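Plornside Notes
Wednesday, August 14, 2019
Posted by Eluned Craddock

The annual review of the soft toy collection at Plornside was held outdoors this year, at the white table beside the lawn. I have kept the collection since my daughter left home, and I remain responsible for deciding which pieces are retained, which are repaired and which are passed on to other households. Idris Wogan and Nerys Ellis assisted, as they did last November, and I wish to record my thanks to both.

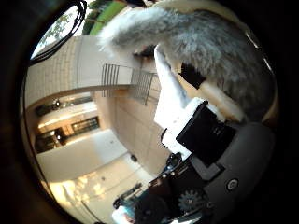
Filed under: Home and Keeping

Long-haired pieces were considered first. They require the most care and suffer most from storage. The fibers mat wherever two toys have been pressed together, and dust settles close to the backing, where an ordinary clothes brush does not reach. Our practice is to shake each piece in the open air, part the fur with the fingers and brush in short strokes from the tips inward. No piece is brushed while damp. Seams are inspected at the same time, and any opening longer than a thumbnail is referred to Nerys for mending.

The open white box is used for pieces awaiting a decision. It is shallow enough that everything placed in it can be seen, and this prevents the difficulty we met two years ago, when several toys went back to the attic at the bottom of a trunk without having been looked at. 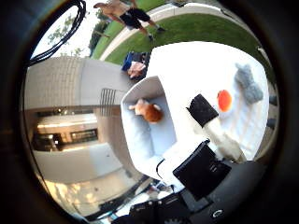 Small figures with hair of their own are a separate matter. The hair should not be cut, however tangled, and I would ask relatives who borrow from the collection to observe this. A wide comb and patience will generally suffice. Balls and play food are wiped with a cloth and mild soap and stored apart from the plush, as the dye in older pieces has been known to transfer.
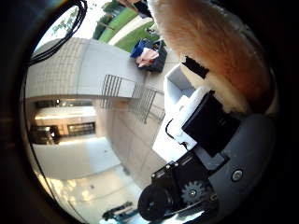
Long tan and orange fur in the courtyard light.

The question of color was raised again by Idris, who favors arranging the shelves from light to dark. I have agreed to a trial on the lower shelf only. The upper shelves will continue to be arranged by size.
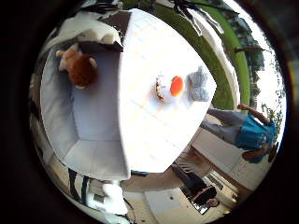
Knitted and close-textured toys may be washed by hand in cool water, pressed in a towel and dried flat. They should never be hung by an ear or a limb. Where the stuffing has shifted into lumps, it can often be worked back into place through the cloth before any seam is opened.

Five pieces have been set aside for Eirlys Jenkins, who has asked for toys suitable for her grandchildren. The mending list stands at three. Correspondence regarding loans may be left in the comments, and requests for the larger bears should reach me before November.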